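Sewing room in the attic, worth it?

mazza_mends
Thinking of moving my sewing stuff up to the attic. Quote for insulation came in at 1050, which hurts. Anyone sew in theirs through August?

TuoiThan
I did two summers up there and moved back down. Ironing at 3 pm was miserable, fan or no fan. 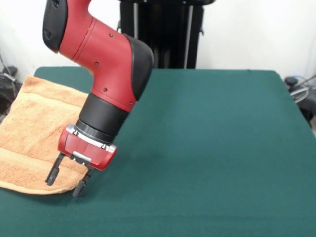
My vote is spend the money on a good cutting surface and stay where you are. I like felt over the table for hand work - pins don't skate off it. Green is easy on my eyes too, and something bright like that orange towel really stands out on it, so pick a color your fabrics won't vanish into.

kandov478
Disagree on felt. Lint on everything, especially black wool. Bare table for me.

TuoiThan
Lint roller! Takes a minute.

mazza_mends
Hmm. Second quote was 392 but only for the window side.

kandov478
I'd take that one and sew mornings.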